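Looking after the two-arm cell

June 16, 2026

I've had the pair of arms going in the spare room at Giranwood since September, and the log has ticked over to 1,987 runs. Most of my upkeep now is cables and bolts. The bases sit on one aluminium rail, so if a bolt creeps, that arm's idea of where the whiteboard is creeps with it. I go over them with a hex key every 30 runs.

Writing is a fussy job for catching slop. "Smile spreat joy" is on the board with the spelling as it stands, and the tabletop still has old marker on it that I haven't got round to scrubbing.

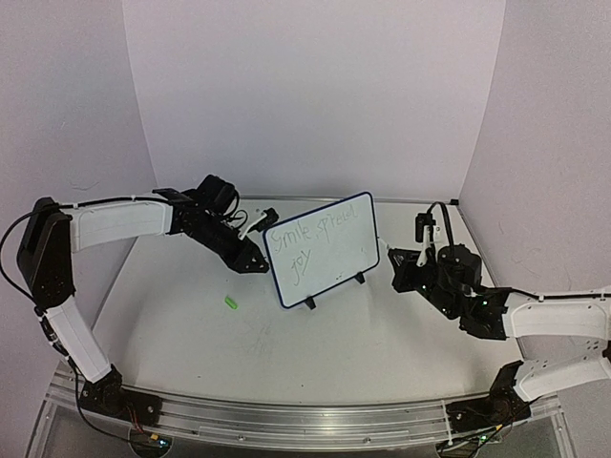
Cables and wrists

The cap job is harder on the wrists than the writing. One gripper has the green end, the other has the marker, and the tips have to line up. I check three things before a session: the slack in the loop over each wrist, the camera screws, and the plugs on the boards under the bases. At run 307 I lost an evening to a plug that was only half in.

If the two tips sit off from each other at the meeting point, I re-zero the wrist first and leave the shoulder alone – it's rarely the shoulder.

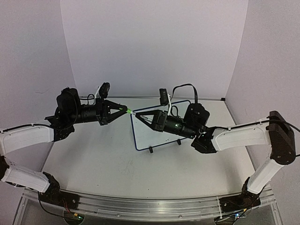

Milan Van Beek wrote to say he re-zeros the whole arm every time, shoulder included, and that it takes him 11 minutes. He also reckons thread locker on the rail bolts would save me the hex key. I'll try it on the left base first.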